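The Accordion

My aunt Rasa Laur left me an accordion and a note that said "Don't sell it to Edgars." That was the whole note. I'd never heard of any Edgars, so naturally I spent the next week thinking about nothing else!

I should say I don't play. I took two lessons as a kid and quit when the teacher moved to Morais. But I hauled the thing home on the bus (it weighs as much as a dog, a big one) and set it on the kitchen chair, where it sighed every time I walked past. I started saying good morning to it.

Friday night, the phone rings. A man with a lovely slow voice says, "Edgars Toom here, I'm calling about the Trosik."

I didn't know it was a Trosik. I went and looked, phone still on my shoulder, and there it was under the strap in tiny gold letters, with a number stamped beside it, 1463. I told him it wasn't for sale. He said he knew that, she'd been telling him so for 16 years, and would I mind if he came by anyway?

I said I had laundry to do. He said he could wait.
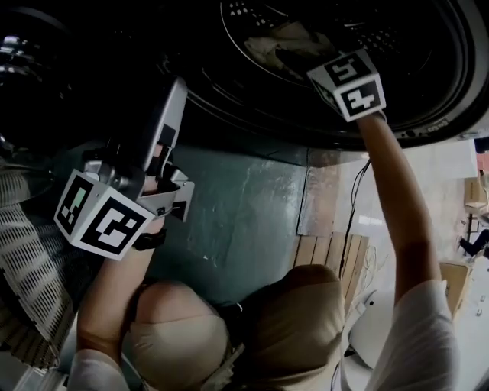 So what does a person want with an accordion he's not allowed to buy?

He wants to hear it. He told me so on my front step, hat in his hands, with a paper bag of plum rolls for me. He and Rasa had played weddings together all over Govutden, him on fiddle, her on the Trosik, until they had a fight over a song. Which song? He wouldn't say. He went a little pink.

I told him I couldn't play a note, and he said that was fine, just open it up and let it breathe. So I strapped myself in and pulled, and out came this enormous wheezy chord, like a barn door with feelings, and Edgars sat down on my step and laughed until he had to take his glasses off.

"She always came in flat," he said.

He comes by most weeks now. He brings the fiddle and I have learned seven songs, badly, and one of them might be the song, because he looks out the window the whole way through it. Last time he offered me money again, quite a lot of it, and I said no, and he wrote something in a little notebook and asked if there were any rolls left.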